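Partanen Folding Airer Rail, white and silver
Product code 524
Sold by Norov Home

We sell three indoor clothes rails and this is the one we get the most questions about, mostly from people who have read the maker's leaflet and don't quite believe it. Fair enough. We didn't either.

Partanen says the rail "dries a full family wash overnight". It's a metal bar on legs. It doesn't dry anything. What dries your washing is moving air, and how much of that you get depends on your room, the weather and how tightly you've packed the bar. Amna Arain, who looks after our laundry range, had one in her spare room through August and her jeans were still damp at the waistband by breakfast. Shirts were fine.

The leaflet also calls the rail "tool-free". You do push the bar into the corner pieces by hand, that part is true, but the feet on our sample were stiff enough that we ended up knocking them on with a rubber mallet. Allow longer than the 3 minutes printed on the box.
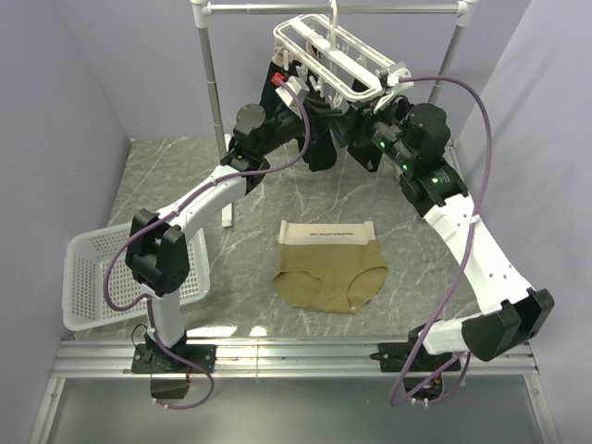 Silver bar, white corner connectors, white clip hanger with a dark garment.

Clip hangers are sold separately, and we would think twice before buying the Partanen ones. They cost more than the Komis hangers we also stock, and after 500 openings on our bench we could find no difference in grip between the two. Both will leave a small mark on fine knitwear. Both are good for socks, smalls and tea towels, and neither is much use for a wet bath towel, whatever the packet says.

Weight limit: the maker gives one figure for the bar with the load spread evenly. Nobody loads a rail evenly. Keep heavy coats near the ends and it will sag less.

In the box: bar, two posts, corner connectors, feet, leaflet. No hangers and no castors.

Guarantee: 6 months from Partanen, covering the connectors but not scratches to the metal. We think that's mean — the Orunex rail gets longer — and we have told them so.

Customer comment
"Does the job. Wobbles a bit on carpet, steady on a hard floor. Would not call it a 'drying system'." Saranya Nadar

Delivery and returns as for all flat-packed items. Please keep the box until you're sure you want it.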